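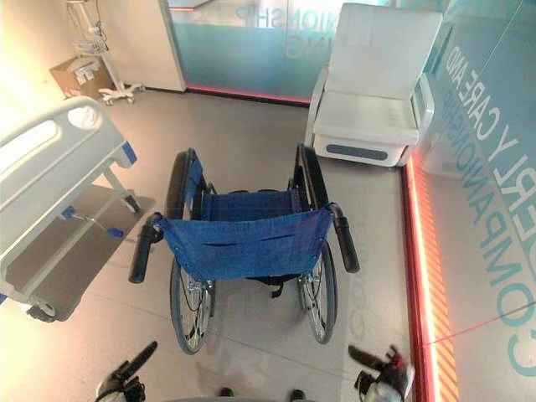
Care robots at the Bostelton open day

I went to the July open day at Trokevton to find out whether a machine can do any of the ordinary jobs on a care ward yet. It takes 20 minutes on the bus from Bostelton station, and entry is free.

The part I wanted was the mock bedroom, with a hospital bed, an armchair and a manual wheelchair. The glass walls are printed with big lettering about care and companionship. The robot, run by a firm called Udum, has two arms and works on the wheelchair. Anyone who has worked on a ward knows how often a chair has to be moved, opened or folded in a shift.

Blue fabric is the hard bit, according to the handout. A frame is stiff and stays where you put it, but cloth sags and bunches up, and the fingers have to close on it without catching a spoke or a cable.

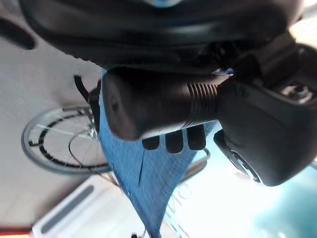 Fingers and blue fabric at close range, with a spoked wheel to the left.

The handout gives 97 practice runs on the chair in the past month and doesn't say how many went well. I asked at the desk and was told the figures would be out later in the year. The talk at 12 was given by Barrios, who make bed rails and have no robot of their own. They wanted to know who pays if a machine damages a chair that costs 300 pounds. It was a fair question and it didn't get much of an answer.

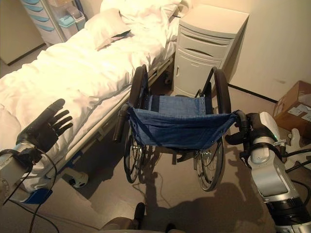 Push handles look like an easier job to me. They are a fixed shape and they stick out where an arm can get at them. Steering a chair out from between a bed and a cabinet is another matter, and with a person sitting in it I would want a nurse doing it.

My view is that it isn't ready for a ward. I could see it putting empty chairs away at night, if it was left to take its time. Tea was in the side hall, and the last bus back leaves at five.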